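4.3 Folding long-sleeved tops

Use this section with the Gomelier folding table (white top) and the Tudel shelf insert. The method covers knit tops, sweatshirts and light sweaters. For shirts with buttons, see section 4.4.

Before you start

Wipe the tabletop and let it dry. Close any zippers. Empty the pockets. Set the width stop to 9 inches for the standard Tudel shelf, or remove the stop for the open shelf.

CAUTION: Do not fold a garment that is still damp. Knit fabric stored damp can mildew inside the stack.

Opening out the garment

1. Place the garment on the table in a loose heap. Do not shake it out over the edge.
2. Find the end of one sleeve. On most knits the ribbed band is firmer than the body fabric and is the easiest part to locate by touch.
3. Take hold of the band through both layers, from above and below. Do not grip the loose fabric behind it, as this pulls the sleeve out of line.
4. Draw the sleeve out to the side until it lies straight. 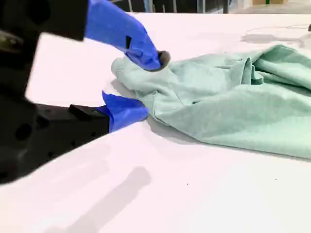 Figure 4-3. Ribbed band held at the end, mint-green knit garment not yet spread.

5. Repeat steps 2 to 4 for the other sleeve.
6. Smooth the body from the collar down to the hem with the flat of the hand. Work out ridges toward the nearest edge.

NOTE: Heavy knits may spring back after smoothing. Leave the garment flat for 20 seconds and smooth it again.

Folding

7. Turn the garment face down with the collar at the table stop.
8. Fold one side in to the center line. Lay the sleeve back along the fold, band toward the hem.
9. Fold the other side in the same way. The two sleeves should lie next to each other — overlapping bands leave a lump in the stack.
10. Bring the hem up to just below the collar, then fold once more for the Tudel shelf. Omit the second fold for the open shelf.
11. Turn the garment over and place it on the stack with the folded edge to the front.

Replacement width stops are listed under part 246 in the Gralutton parts list.

Rev. Oct 18, 2021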